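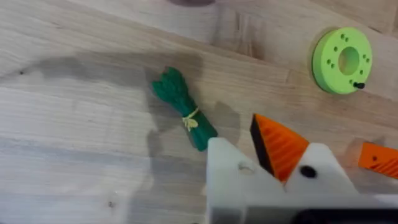
Toy asparagus on a pale wooden tabletop.

Spent the morning reading a new paper on ancient proteins from dental tartar. A few notes, because the press coverage has muddled two different methods.

1/ The remains come from a churchyard at Prurnport, cleared before the road was widened. 66 adults had enough hardened plaque on their teeth to sample. Children were left out, as most had too little.

2/ Tartar traps bits of whatever passes through the mouth. Once it hardens, proteins inside it can last for centuries, sometimes in ground where the DNA in the bone has mostly gone.

3/ So this is protein work, not DNA work. The newspapers keep saying "genetic test". The lab at Nesora dissolved the plaque, cut the proteins into short pieces and weighed them in a mass spectrometer.

4/ After filtering they were left with 2,049 protein pieces they were willing to name. Most belong to mouth bacteria or to the person. Food is a small share, and that is normal for tartar.

5/ The clearest food signal is milk. One whey protein differs a little between cows, sheep and goats, so you can often say which animal it came from. At Prurnport it is nearly all sheep.

6/ Plants are much harder. Oats turn up in a few people. Leafy veg barely shows, and that doesn't mean they weren't eating it. The proteins are scarce and the reference lists are thin.

7/ Nurhan Başaran, who led the lab side, is careful on this in the discussion section. She says a missing food should be read as "no information". I wish that line had made the press release.

8/ Contamination: they ran blank samples at each step and threw out anything that also appeared in the blanks. Skin proteins went straight away, as usual.

9/ Herman Khoo has asked whether the soil was tested too. It was – see the second supplement, the table after the burial plan. Soil from beside the jaws had no milk protein in it.

10/ My one grumble is the dating. They rely on the coffin fittings and two coins. A handful of radiocarbon dates would have helped, and there was plenty of bone.

11/ The follow-up is on the Whitlock cemetery, inland, due in December. If the sheep's milk is a coastal habit it should drop off there.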